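Crónica de una visita: un día entre enchufes, routers y casas de mentira

Llevaba meses queriendo ir a la jornada de puertas abiertas de Skurico, y por fin en marzo me decidí. Para quien no los conozca: se dedican a probar equipos de red doméstica, de esos que prometen llevar internet hasta el trastero usando el cable de la luz, el de la antena o lo que haya en la pared. En mi piso, que tiene muros de los de antes, el wifi muere en el pasillo, así que iba con interés científico y con bastante interés personal, lo confieso.

Llegué a las nueve y pico, con un café de máquina horroroso en la mano, y éramos ya 13 en la puerta. Nos recibió Savvas Zacharopoulos, que lleva la parte de ensayos y habla deprisísimo, encantado de tener público. Nos repartieron unas pegatinas con el nombre (el mío mal escrito, como siempre) y para dentro.

Lo primero fue la casa de pruebas. Es un piso completo montado dentro de la nave, con su cocina, sus dos dormitorios y un baño sin agua, y con 5 circuitos eléctricos distintos que se pueden cambiar desde un cuadro. Me encantó! Tienen una zona con cableado antiguo, empalmes feos incluidos, y otra con instalación nueva. Enchufan un adaptador en el salón, otro en el dormitorio del fondo, y empiezan a encender cosas: la aspiradora, el microondas, un cargador de móvil baratísimo que compraron en un bazar. El cargador fue el peor de todos. Savvas lo enchufó al lado del adaptador Tzavaras y la velocidad se fue al suelo delante de nuestros ojos, con la gráfica en una pantalla grande. El microondas, en cambio, ni se notó por el cable, aunque al wifi de 2,4 le sentó fatal.

También aprendí que tengo mi adaptador mal puesto desde hace años, en una regleta detrás de la tele, con la consola y la lámpara. Va directo a la pared, nos dijeron, y se me debió de poner una cara que la señora de al lado se echó a reír.
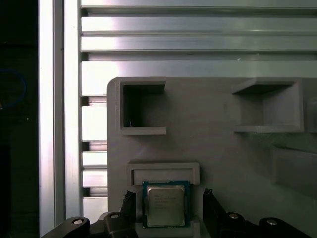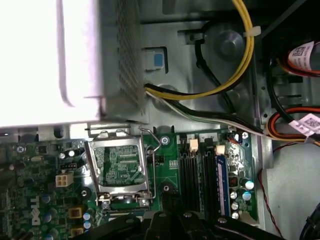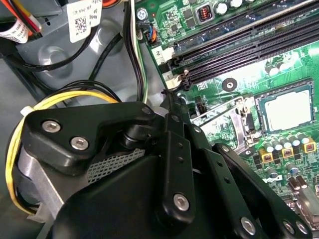
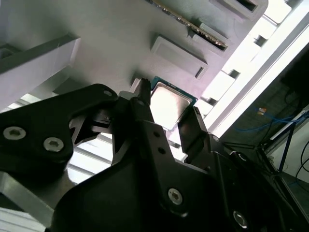 Después de la pausa tocó la charla de Keegan Poirier sobre dónde se pierde la velocidad, que me pareció lo mejor de la mañana. Contó que mucha gente cambia de router, de operador y hasta de mesa, y resulta que el problema está en el ordenador que usan para medir: un equipo viejo con una tarjeta de red lenta, o con tantas cosas abiertas que el test de velocidad mide otra cosa. Como con la torre abierta de la segunda foto, la de la placa Dell verde y el mazo de cables amarillos saliendo de la fuente de alimentación: ahí dentro también hay una parte del camino, y casi nunca se nos ocurre mirarla. Puso el caso de un cliente que juraba que la fibra le iba mal, y el puerto de red de su ordenador se quedaba en 100 megas, ni uno más. Había pagado un año entero por una velocidad que no podía ver. Yo apunté en el móvil "mirar el puerto del PC" y lo subrayé, o lo que sea que hace el móvil cuando uno cree que subraya.

Hubo turno de preguntas, y un chico muy aplicado quiso saber si compensa el coaxial frente a la red eléctrica. Keegan dijo que si hay toma de antena cerca, él ni se lo piensa, y sacó un kit Dultach para enseñarnos cómo se conecta. Lo hizo en un momento – eso sí, con un cable que ya traía preparado, que así cualquiera.

Por la tarde nos dejaron tocar. Había una mesa con repetidores, sistemas en malla y un modelo nuevo de Polov que todavía no está a la venta, blanco, gordito, con una luz que se puede apagar (aleluya, yo duermo con el router en la habitación). Nos daban un móvil y había que pasearse por el piso de pruebas buscando el punto muerto. El mío apareció dentro de la ducha. Otros lo encontraron detrás de la nevera, y ahí hubo un pequeño debate sobre si detrás de la nevera vive alguien que necesite internet.

Alguna pega, por ser justa: la nave está helada, la charla de seguridad se hizo larga y la comida fue un bocadillo de tortilla bastante triste. Y eché en falta que hablaran de precios, que preguntamos varias veces y siempre nos mandaban al catálogo.

Salí pasadas las 5, con los pies molidos y una bolsa de tela que ya uso para el pan. Esa misma noche quité el adaptador de la regleta, lo puse en la pared y tuve que mover medio mueble para llegar al enchufe. El vídeo en el dormitorio va mejor, sin milagros. Lo del puerto del ordenador lo tengo pendiente, que la torre está debajo de la mesa y hay que meterse a gatas. Si repiten la jornada en otoño me vuelvo a apuntar, pero con jersey gordo y bocadillo de casa.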